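From: Meirion Gronow
To: bench-kit list
Date: September 2023
Subject: Re: Plurkine hand-held pair, anyone lived with one?

Marilou Cabrera wrote:
> We've been offered a Plurkine pair on trial and the brochure is
> all adjectives. Before I sign for it: are they bearable to hold
> for a morning, and do the cables get in the way? Our jobs are
> small and fiddly, mostly hooks and rings. Nighat says you had
> the loan set before us and that you'd have views.
>
> Also is the Vornidero any better? Same money, near enough.

Marilou,

Nighat is right, I have views. I had the set for 2 weeks and gave it back with a small pang, which for me is a rave.

Holding them first. The grip is decent and the jaws close where you expect. The weight sits forward, so your wrists file a complaint before lunch. Jolán has smaller hands than mine and swapped the handle sleeve for the short one in the box. Do that on day one if you're going to, as it means setting the opening width again and the booklet covers this in a single sentence with no verb in it.

The cables. Yes, they get in the way. Each one comes out of the back and wants to lie exactly where you want your elbow. Let one run off to the left and the other off to the right, and never cross your arms, however good an idea it seems. Prevevside, who rent the things out, sell a clip for this at a price I took to be a typing error. It was not. A bit of tape did for us.

Small parts are where it earns its keep. Rings and clips are fine once you stop chasing them round the tray and come in flat. Anything thin and shiny takes practice, and you'll drop more in the first hour than you'd like a manager to see.

As for the Vornidero, Noemí tried it at Macapagal and liked the lighter body. She didn't like the trigger, which she compared to a cheap stapler. I've only handled it for ten minutes and would agree about the stapler.

Support was quick both times I wrote. The first reply answered somebody else's question, but very politely.

If you take the trial, I'd go in this order:

1. Sleeves and opening width, before anything else gets plugged in.

2. A morning on one easy job, both hands, at a table with room on either side. Ours was the peg rack in the black tray, right hand in at the rim and left hand kept low near the front.

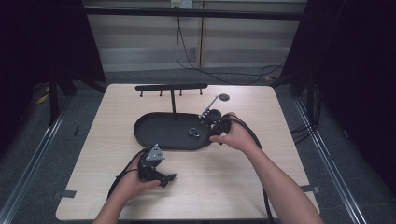
3. Your own hooks and rings, with whoever will be doing the work in October. Let them grumble and write the grumbles down.

4. Ask Prevevside about the deposit. They wanted 200 from us, and getting it back took 3 emails.

I still have the booklet if you want it. It isn't much help, but the diagrams are nice.

Meirion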